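Cuvadmont orange cleaning cloth, 3 months in

Posted August 6, 2018 by Janaka Jayasinghe

Quick one, I'm between jobs on the bench and should be sweeping up. Bought these in May, pack of 9, been using them since on pretty much everything. Bench, bike, car dash, kitchen when nobody's looking. Short version: good cloth, annoying color, would buy again with one gripe.

What I wanted: something soft for wiping small stuff. Tools, bottles, glasses. Paper towel leaves bits. Old T-shirts are fine but I ran out of old T-shirts.

My other regulars are a light green towel (Stekness, fuzzy, rolls up nicely) and a flat gray checkered one that came from who knows where. So that's what the orange one is up against. Usual bench stuff is out too: green bit case, the little screwdriver with the green handle, a squeeze tube, a bottle with a yellow liquid in it. Big sheet of cardboard over the table to save the top. Do that if you don't already, mine has scuffs all over and I don't care.

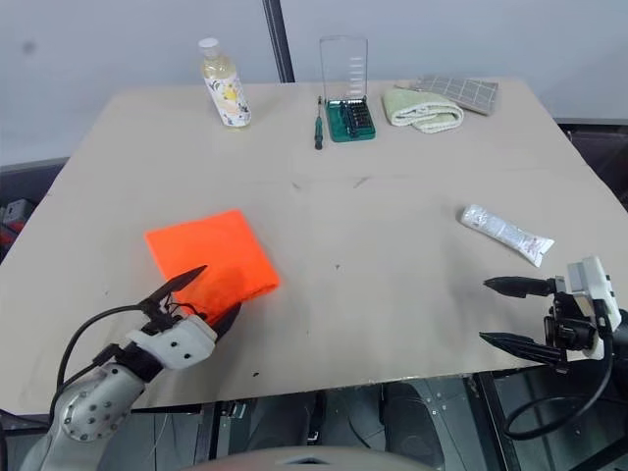 How it wipes

Fine on dust. Really fine. One pass and the dust is in the cloth, not pushed to the other end of the bench. Screwdriver handles come up well, you can get a corner into the grooves.

Grease, so-so. A bit of chain oil on the fingers, ok. A whole chain, no, you just make an orange cloth into a brown cloth. Use a rag you hate.

Water: soaks up less then the green towel. I knocked over a mug and needed two of the orange ones, and the Stekness would of done it alone. If spills are your main thing get the thick one.

Glass is where I like it best. Slightly damp first, then a dry one. No fluff. The gray checkered cloth leaves lines every time.

Washing

40 degrees C, no softener, hung up. 14 washes on the oldest one and the edges are still ok. A little wavy, doesn't lie quite as flat as a new one. Color bled the first time, one pair of socks is now peach. Wash them seperately at first! The pack does say so, in tiny print, on the part you tear off.

Drying takes 45 minutes on the line on a warm day. Green towel takes all afternoon.

Size and feel

Soft. Folds into a neat square and scrunches down small, so it goes in a pocket or the bit drawer. Bigger would be nice for the car. For bench work it's right.

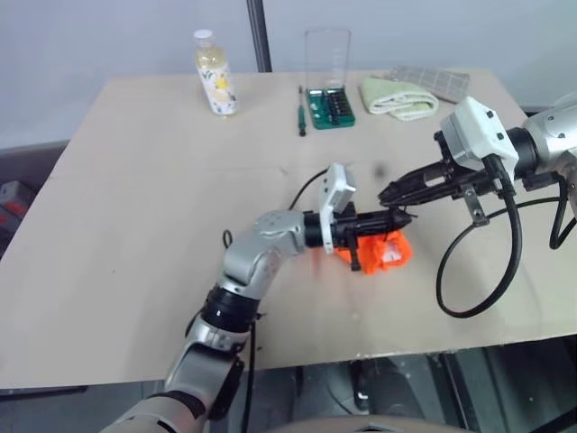 Orange one scrunched up on the table.

The color

Very orange. I moaned about it the first week and now I think it's the best thing about them. Never lose one. The gray cloth vanishes under everything, I've found it inside a toolbox twice. Still wish they did a mixed pack so I could keep kitchen and garage apart. That's the gripe. Right now I mark the garage ones with a pen and the pen washes out.

Vs the Nindness ones

Had a pack of those before. Thinner, cheaper, started fraying early on. Left lint on my glasses. Not going back.

Score

Dust 9 out of 10. Glass the same. Spills, maybe a five. Grease, don't.

Update: someone asked if they're ok on phone screens. Yes, on mine anyway, dry and clean. Not the one that's been near the bike.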